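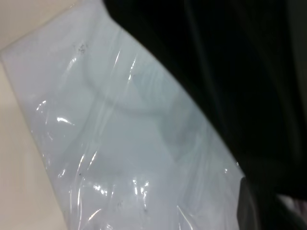
One reader of the first draft asked whether a gripper put together on a shared workbench could be expected to handle film-wrapped goods at all, and suggested that the trials be limited to rigid boxes. The suggestion was considered and declined. Soft packages in clear film make up most of what members of the Stonico workshop wish to have moved, and a build that avoids them would be of little use to the people paying for its parts.

4.2 Gripper and wrist camera

The arm is a second-hand Rudance unit, fitted to a bench which is also used for other work in the evenings. The controller was rebuilt on site and runs the Dridurano software in its unmodified form. The total cost of the build, including two replacement motors and the power supply, came to 3818 euros, met from the shared equipment budget. Labour was unpaid and is not included.

The small camera is mounted at the wrist and moves with the gripper. This position was chosen for its simplicity, and it brings two known difficulties. The first concerns glare. In Figure 1 the clear film over a pale blue-white package carries bright spots and streaks along its creases, while the right of the view is nearly black. An exposure setting that keeps detail in the dark region tends to lose it in the film – the reverse is also true. Automatic exposure was therefore switched off, and a fixed value was set by hand at the start of each session.

The second difficulty is shadow. On a plain white surface the arm and gripper cast a soft grey shape with rounded outlines, darkest just beside one of the black fingers themselves (Figure 2). Early versions of the program treated any change in brightness as the edge of an object, and the arm would on occasion close its fingers over bare bench. 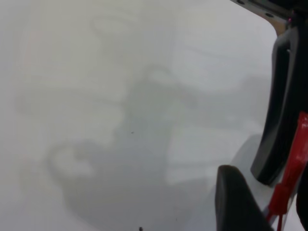 Two remedies were tried in turn. A second lamp, placed on the opposite side of the bench, weakened the shadow but added further reflections on wrapped items, and it was removed in October. The remedy finally adopted was a change to the program. The arm now pauses above the bench, shifts sideways by 5 millimetres and takes a second view before it descends. The two views are compared, and an outline that fails to shift as a solid object would is set aside. The pause lengthens each pick by about 40 seconds on the present controller. Members found this acceptable for unattended work, though too slow when the bench is shared.

Finger pressure remains an open matter. The setting recommended in the Rebelo build notes was retained for rigid items and lowered for wrapped ones, with the choice made by the operator before the run. No attempt has yet been made to select it from the camera view. Wear of the finger pads is treated separately in Section 4.3.

This site uses cookies to measure readership. Accept | Manage settings

Shares: 2 | Comments: 5

Contact | Copyright Stonico Workshop Papers | Back to top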